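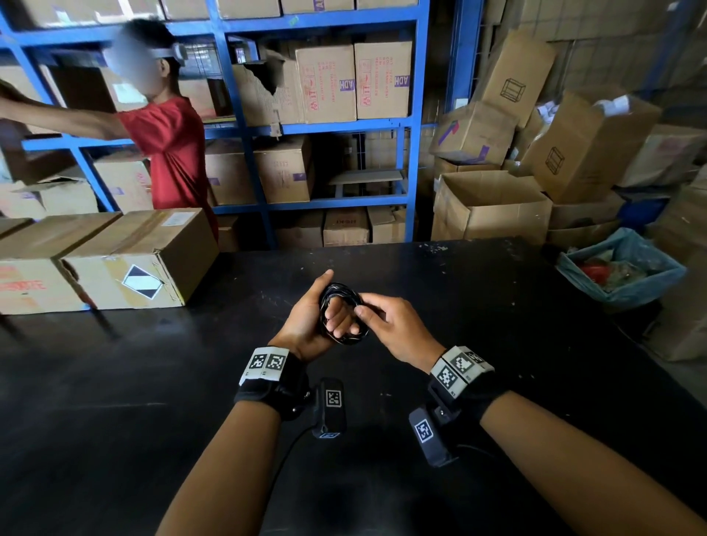 Cable week at the stockroom

If you came by the back counter on Tuesday and wondered why I answered everything with "mm-hm," I was winding cables. A lot of cables! The Betholm stockroom has been due for it ever since the move from Grinau, when everything with a plug on the end went into cartons in one giant hurry, and I finally ran out of excuses.

I should say up front that I like this job. Put me at the big black table with a pile of cords and a radio and I'm good until lunch. The table looks rough these days, all scuffs and pale scratches, and people keep asking when we'll get it resurfaced. Never, I hope. You can drag anything across it and not feel bad.

Anyway, a few of you asked how I do the coils so they don't spring open in your bag on the way home, so let me try to put it in words. I learned it from Solène Fleury back when she ran the Museck branch, and she was strict about it (she once handed me back a whole crate to do over, and she was right).

Start with the connector. Find it, hold on to it, and check the metal before you wind anything. If it's bent or the jacket is pulling away behind it, stop there and put the cable in the repair tub. I used to check at the end and then have to undo a perfectly nice coil, which is a great way to get cranky by ten in the morning.

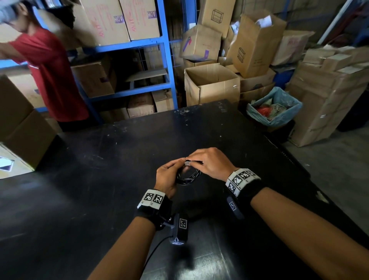 Loops, and how big to make them

Go for an oval the size of your open hand. Let the cable lie the way it wants to – if it twists, roll it a little between your thumb and finger and it'll settle. Please don't wrap it around your elbow! I know everybody's dad did it that way. It puts a twist in every turn, and the next person gets a corkscrew.

Braided cables are a little different. They're softer and they forgive you more, but they also snag on each other, so I spread my fingers and let the loops hang over them while the other hand evens things out. Slower, yes, and kind of soothing. Ties go on loosely, at the side, never right up against the connector.
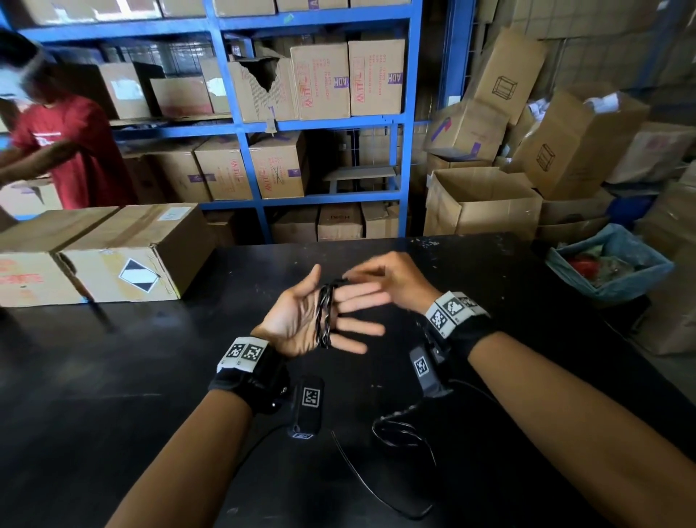 Braided black cables at the big table, with the blue shelves behind.

Speaking of the shelves, cartons are the next project. We've got them on every tier of the blue racks, and I'd love to have the whole lot relabeled by June. The handwriting in red marker has served us well, but some of it has faded to the point where I'm guessing. If you wrote on a box and remember what you meant, come find me.

Two small requests while I have you. Cables coming back from loan go in the Kamath tray by the door, in any condition, tangled is fine. And if you have spare ties at home, the reusable kind, I'll take up to 200 of them off your hands. I'm down to 9, and three of those are the kind that don't stick anymore.

I'll be back at the table next week with the long ones. Bring coffee if you're stopping by, and you might get handed a cable.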